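Lista: huerta-semilleros
Asunto: Re: Plántulas de tomate que se caen por la base
De: Aroha Sheehan
Fecha: 2019-04-03

Hola a todos:

Contesto a Zdenka por partes y dejo citado lo suyo, que el archivo de la lista corta los hilos viejos y luego no se encuentra nada.

Zdenka Janevski escribió:

> Buenas tardes. Tengo un problema con los tomates de este año. Sembré
> en las bandejas de siempre, con sustrato Rustano recién abierto, y
> nacieron bien. A los pocos días empezaron a doblarse a ras de tierra,
> como si las hubieran pellizcado. La hoja sigue verde un rato y luego
> se arruga. De 87 nacidas he perdido ya una esquina entera de la
> bandeja y va avanzando hacia el centro.
>
> Las tengo en la galería, orientada al norte, con la tapa puesta por
> las noches. Riego por arriba con pulverizador, mañana y tarde. La
> temperatura de noche baja a 8 grados. En los pimientos, que están en
> otra bandeja al lado, no he visto nada por ahora.
>
> Preguntas: ¿hay que tirarlo todo? ¿Sirve la canela? ¿Puedo volver a
> sembrar en las mismas bandejas o estoy ya fuera de plazo? Vivo cerca
> de Navarrete y aquí no se planta fuera hasta bien entrado mayo.
>
> Gracias,
> Zdenka

Por lo que cuentas es caída de plántulas, lo que en los libros viene como damping-off. No es una enfermedad sola. La causan varios organismos del suelo, los más citados son Pythium y Rhizoctonia, y en casa no hay manera de distinguirlos a simple vista. Para lo que hay que hacer ahora tampoco cambia mucho. El cuello del tallo se estrecha, se oscurece y la planta se tumba. Las que ya están tumbadas no se recuperan, hay que quitarlas.

Lo de la esquina que avanza es muy típico. Va por corros, de una planta a la de al lado, a través del sustrato húmedo. Si tus bandejas son de alvéolos separados tienes algo de ventaja. Si son de las corridas, sin tabiques, la ventaja es poca.

¿Hay que tirarlo todo? Yo no lo haría. Saca las caídas con su cepellón y también las que las tocan, aunque parezcan sanas. Al cubo de la basura, no al compost. De lo que quede, repica a vasitos individuales lo que tenga ya los cotiledones bien abiertos y el tallo firme y claro. Coge cada planta por la hoja, no por el tallo. En el vaso puedes enterrarla hasta casi los cotiledones, el tomate echa raíz por ahí sin problema. Con los pimientos no hagas eso, a ellos les sienta peor y es mejor dejarlos a la misma altura que tenían.

El riego me parece la causa más probable. Pulverizar mañana y tarde mantiene mojada la superficie, que es donde está el cuello de la planta, y muchas veces el fondo se queda seco. Riega por abajo: pones la bandeja en un recipiente con un par de dedos de agua, esperas a que la superficie cambie de color y la sacas. No la dejes a remojo toda la tarde. Después no vuelvas a regar hasta que al levantar la bandeja notes que pesa poco. Al principio cuesta fiarse del peso, pero se aprende rápido.

La tapa, fuera. Sirve para la germinación y en cuanto asoma la mayoría se retira, también de noche. Entiendo que la pongas por el frío, pero una tapa de plástico delgada no calienta casi nada y en cambio condensa muchísimo. Con 8 grados de mínima el tomate no se muere, se queda parado, y una plántula parada y mojada es la que se cae. Si puedes, por la noche mete las bandejas a la cocina y por la mañana las devuelves a la galería. Yo lo hice así varios años, antes de tener la manta térmica, y aparte de la lata de ir y venir no le vi inconvenientes. Un ventilador pequeño en la posición más baja, que no les dé de frente, también ayuda a que seque la superficie.

Sobre la canela: hay quien la espolvorea y está contento. Yo la he probado y no sabría decir si hizo algo, el mismo día cambié también el riego. Daño no hace en capa fina. Si echas mucha se forma una costra que repele el agua y entonces tienes otro problema. La infusión de manzanilla fría, lo mismo. Los fungicidas de cobre no los recomiendo en plantas tan pequeñas sin leer muy bien la etiqueta.

El sustrato Rustano lo conozco, es bastante fino y retiene mucho. Para semillero no es malo, pero yo lo mezclo con perlita, 5 partes de sustrato por 2 de perlita, medidas con el mismo bote. No creo que el saco viniera contaminado si estaba cerrado. De todos modos, si te queda, no guardes el saco abierto en el suelo de la galería. Ciérralo con una pinza y ponlo en alto.

Vamos a las bandejas, que es lo que más se descuida. Sí, se pueden volver a usar, pero enjuagarlas con la manguera no basta. La tierra seca se queda pegada en las esquinas de los alvéolos y alrededor de los agujeros de drenaje, y ahí aguanta de un año para otro lo que no queremos. Primero se vacían y se dejan secar al sol, con un golpe seco por detrás cae casi todo. Luego se frotan con agua tibia y jabón. Para las paredes va bien una esponja normal y para los agujeros hace falta un cepillo de cerda dura.

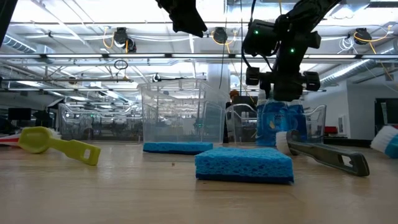 Esponjas azules, cepillo de fregar y cubeta transparente.

Una vez limpias de tierra viene la desinfección, y el orden importa: la lejía sobre tierra o materia orgánica se gasta enseguida y no desinfecta nada. Yo uso lejía doméstica sin perfume, una parte por nueve de agua, preparada en el momento. Se dejan sumergidas un cuarto de hora, con algo encima para que no floten, se aclaran bien y se secan al aire. Guantes, ventana abierta y nunca mezclada con vinagre, amoniaco ni otros productos. Lo digo todos los años en la lista y lo seguiré diciendo.

Haz lo mismo con las etiquetas de plástico, la tapa y el palito con el que repicas. Si las etiquetas son de madera, tíralas. Los vasos de yogur reutilizados se lavan igual, y comprueba que el agujero del fondo sea generoso, que muchos los pinchamos con una aguja y eso no drena. Las macetas de barro son otro asunto, absorben la lejía y hay que tenerlas a remojo en agua limpia bastante tiempo después. Para semillero de tomate no las usaría.

Las esponjas y el cepillo que uses para esto, que no vuelvan al fregadero de casa. Y la regadera también se lava por dentro, en el fondo suele haber un verdín que no ve nadie hasta que mete la mano.

Sobre el plazo: no estás fuera. Si en Navarrete plantáis bien entrado mayo, una siembra hecha esta misma semana te llega algo justa, pero llega. Elige variedades tempranas y déjate de corazón de buey para esta segunda tanda, que lo tendrías en el bancal muy pequeño y daría tarde. Tengo semilla guardada de Cuda, que es una mata baja, de fruto mediano y piel algo gruesa. No es el mejor tomate para ensalada, para salsa va muy bien, y aquí siempre ha sido de los primeros en madurar. Si quieres te mando un sobre por correo, escríbeme en privado con la dirección. Es semilla sacada de mis matas, sin tratar, de modo que no te garantizo que salga toda igual.

Para que germine bien, calor por abajo. Encima del router, encima de la nevera si es de las antiguas, donde tengas. En cuanto asome, luz, toda la que puedas. Una galería al norte en abril se queda corta y las plantas se estiran, y una planta estirada tiene el cuello más débil. Si hay una ventana al sur en la casa, aunque sea la del dormitorio, úsala estas semanas. Gira la bandeja cuando veas que se inclinan. Y siembra más claro, una semilla por alvéolo o como mucho un par y luego cortas la peor con tijera, sin arrancarla.

De los pimientos, que de momento están sanos: sepáralos ya de la bandeja enferma, cámbialos a riego por abajo y no uses con ellos las mismas herramientas sin lavarlas antes. Son más lentos y pasan más tiempo en la fase delicada. No los daría por salvados hasta que tengan un par de hojas verdaderas.

Aprovecho el mensaje para otras cosas de la lista:

— Los que preguntasteis por malla de sombreo: en Skasport la venden por metros. Es tienda de deportes y la tienen al fondo, con los toldos de camping. La compré para la lechuga y ha aguantado sin deshilacharse. Preguntad por la de color verde, la negra me pareció demasiado cerrada.

— El intercambio de semillas de abril sigue en pie. Quien traiga calabaza, por favor, que apunte en el sobre si tenía otras variedades plantadas cerca. El año pasado salieron unos cruces imposibles de comer.

— Al responder, recortad lo citado. Hay mensajes que llevan debajo el hilo completo y en el móvil no se leen.

Zdenka, cuando puedas dime si las bandejas son de alvéolos o corridas, y si al sacar las caídas ves la raíz blanca o marrón. Si es blanca y el daño está solo en el cuello, lo que repiques tiene bastantes posibilidades. Si está marrón y se deshace entre los dedos, casi prefiero que dediques el rato a la siembra nueva.

Un saludo,
Aroha Sheehan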